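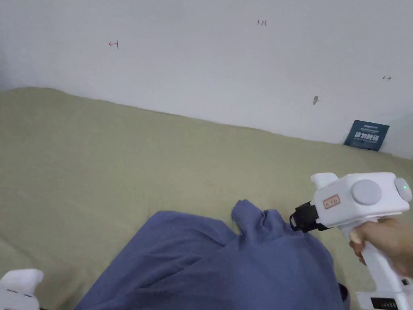 Oct 10, 2018

Spent most of the morning on the Stokell dye batch, and I think I finally know why the greens keep drifting toward brown! Quyên had a hunch it was the rinse water (she's been grumbling about the pipes since January), so we ran 2 skeins side by side, one in tap water and one in the filtered stuff. Same pot of weld, same alum, same indigo dip after. The tap one came out a sort of tired moss. The filtered one is a proper green -- I'd wear it.

So, iron in the water, most likely. I want to repeat it with the Samonte wool before I get too excited, that stuff takes up color differently and always makes a liar of me.

Other bits:

- Alum jar is getting low, 34 g left. Reorder.
- Joar wants his sample cards back, the ones with the madder reds.
- Indigo vat smelled off at lunch. Fed it, warmed it, left the lid on. Check the pH tomorrow before anyone dips anything!

Still need to write up the soak times -- 3 hours for the tap skein, same for the filtered.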